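Chapter 2
Verses, Refrains and Burdens

In this chapter
How a song made of verses holds together
The difference between a refrain, a chorus and a burden
Counting stresses in a ballad line
What singers do when the words don't fit the tune
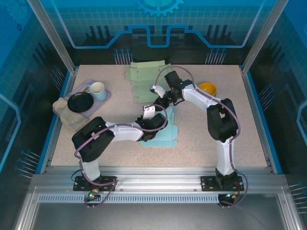
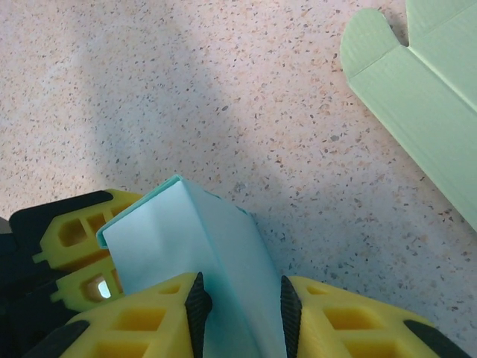 Figure 2.1 Light blue and folded: lying flat on the tabletop (first picture), standing upright between two yellow gripper fingers (second picture).

If you worked through Chapter 1 with a group, you will by now have sung a fair number of songs without stopping very often to ask how they are built, and I hope you enjoyed it, as that is much the best way to begin. Singing comes first. But sooner or later somebody in the room wants to know why one song seems to go round and round so comfortably while another keeps tripping them up in the third verse, and then it helps to have a few words to hand. This chapter supplies those words, and I have tried to keep them as plain as I can.

Most of the songs in this book are strophic. The word sounds grander than it needs to. It means that one tune is used for every verse, so that once you have learned the first verse you have learned all the music there is, and everything after that is a matter of remembering the words. (I say "a matter of" as if it were easy. The longest song I ever tried to learn by heart was "The Bustham Carrier", which has 41 verses, and I have never yet got to the end of it without a sheet of paper in my pocket.)

My own copy of that song came from Gerrit Wuyts, who sang at the Rinetti on winter evenings and who taught a good many of us how to listen. He never used the word strophic. He would hum the tune through once, slowly, and tap the table wherever he wanted us to take a breath. I still teach it that way, and Exercise 2.1 at the end of this section is really his.

Refrain, chorus, burden

These three words are used loosely, even by people who ought to know better, and I'm afraid you will meet books that define them quite differently from this one. For our purposes we shall use them as follows.

A refrain is a line, or part of a line, that comes back in the same place in each verse. It belongs to the verse and you could not take it out without leaving a hole in the tune.

A chorus is a separate stretch of song, with its own music or with the verse music repeated, which comes after each verse and which everybody joins in with. You could leave it out and still have a complete verse, although your audience might be rather cross with you.

A burden is the older word. We shall keep it for a group of words that is sung at the start of the song and then again after every verse, as happens in many carols.

When Amber Bosman and I went through the Nijs songbook one February, all 698 songs of it, we marked each one with a pencilled R, C or B. We disagreed over 95 of them. I mention this so that you won't lose heart if your neighbour's answers to the exercises differ from yours. Some songs sit between two of our headings, and some have been sung one way in one village and another way over the hill.

Stresses in the line

Say this verse aloud before you do anything else with it:

The carrier rose before the light
And harnessed up his mare,
And he was gone from Bustham gate
With frost upon his hair.

You will probably have felt four strong beats in the first line, three in the second, four in the third and three in the fourth. This pattern turns up so often in English-language ballads that many singers hear it without being told. The lighter syllables between the beats can be crowded or thinned out a good deal. "The carrier rose" has more of them than "And harnessed up", and the tune simply makes room, usually by splitting one note into 2 shorter ones.

Bart Segers, who played the fiddle for our classes, liked to show this by playing the same phrase for every line and making the singers do all the work of fitting. There was plenty of laughing and some very odd pronunciation. Do try it with your own group if you have an instrument in the room! A recorder or a piano will do just as well.

Exercise 2.1
Hum the tune of any strophic song you learned in Chapter 1. Tap wherever you would naturally breathe. Now sing the first verse, then the last, and note any place where the words ask you to breathe somewhere else.

Exercise 2.2
Write a fifth line for the verse above, to be sung as a refrain. Try it with three beats, then with four, and sing both versions to a friend.

The next section looks at how a tune is divided into phrases, beginning with a short air from the Lustetti manuscript.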